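Replacing the storage drive in the old tower

13/12/2020
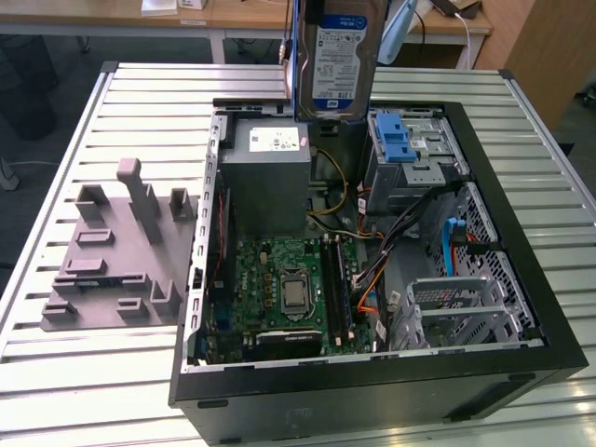 The tower on its side, panel off, with the 3.5-inch drive in its blue bracket.

The machine started life as an office desktop at Golldale, where Takeshi Sugiyama used it for payroll until the department moved to laptops. I bought it in June for 20 dollars, without a drive, and it has served as the file store for the house since then. The first disk I put in it was a used one. Last month it started logging reallocated sectors, a few at first and then more every week, so I ordered another.

Most of what follows is for my own reference. Kartini Nair has the same model of case and asked for notes, so I have written out more than I usually would.

Backup first. I copied the data to an external disk over USB, which took most of a night. The directory in use was 700 GB, mainly scanned negatives and the audio archive Sayaka Matsuda and I keep for the choir. The copy stopped at 99 percent on one file, a duplicate scan, and I excluded it and ran the job again. Checksums matched on everything else.

Shut down, switch off at the supply, pull the cord, press the power button once to discharge what is left. Lay the case flat with the open side up. I work on a slatted metal table these days. It is a good height and easy to wipe, but screws go straight through the gaps, so they go in a saucer as soon as they come out.

The bracket is the part of this case I like. It is a one-piece blue plastic carrier that wraps the edges of a 3.5-inch drive. On mine the carrier flexes enough to come off the old drive by hand, and its pegs go into the side holes of the new one. Seat one long side first, then spread the other side over the drive. If you try to force both sides down together the plastic goes white at the corners. I have done this once, to a spare.

The drive bay is a gray metal assembly with a plastic latch in the same bright blue. Manufacturers used to color the parts you were supposed to touch, and I wish the habit were more common. The carrier slides in with the connectors facing the cable side. Push until it stops, then pull back gently to check that it has caught.

Cables: one SATA data, one SATA power. The power lead on this supply is short and the bundle of yellow and black wires is stiff, so I route it before the drive goes in. Doing it afterward means working by feel between the bay and the supply. The data cable goes in the first port on the board. The BIOS on this model assigns boot order by port and forgets any changes when the battery is low.

While the case was open I took the cooler off the processor. The paste was the original and had turned to something like dry putty. It came off the heat spreader with isopropyl alcohol and a coffee filter. I used a tube of Hirose compound, a small amount in the center, and tightened the cooler screws in a cross pattern. Idle temperature is now 10 degrees C lower than before. I didn't expect a difference that large and put part of it down to the dust I removed from the fins.

I left the two memory modules alone. Noboru Hattori offered me a larger pair from a scrapped workstation, but a file store on a home network has no use for them. The graphics card could come out as well. I keep it in because I sometimes need a monitor on this machine, and the onboard output died before I owned it.

First boot was uneventful. The BIOS listed the drive at the right capacity. I ran the long self-test before putting any data on it, then partitioned, formatted as ext4, and started the copy back. Mount options are unchanged from the old entry in fstab except for the UUID, which I mistyped and had to correct from a rescue stick.

Two items are left over. The case fan has a light tick at low speed, and I have a Dasico replacement in the drawer that may or may not have the right connector. The front audio lead has also never been connected, and I would like to find out where it goes. Rin Tsuji has a scan of the service manual and has promised to send it. When it arrives I will add the header pinout to the bottom of this post.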